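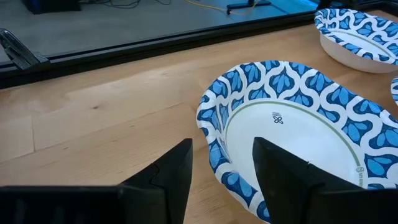 Section 7 – Setting Out Paper Bowls

1. Wipe the table and let it dry.
2. Separate the bowls one at a time. Hold each by the outer wall – the printed rim creases easily.
3. Set each bowl on its base, patterned side up.
4. Leave a hand's width between bowls.
5. Smooth any wavy part of the rim with your thumb.

Note: A slightly crumpled rim does not affect use.

Caution: Do not put paper bowls in the oven.

Last updated: December 17, 2022

We use cookies to improve this site. Accept

© Stovum Tableware | Contact | Back to top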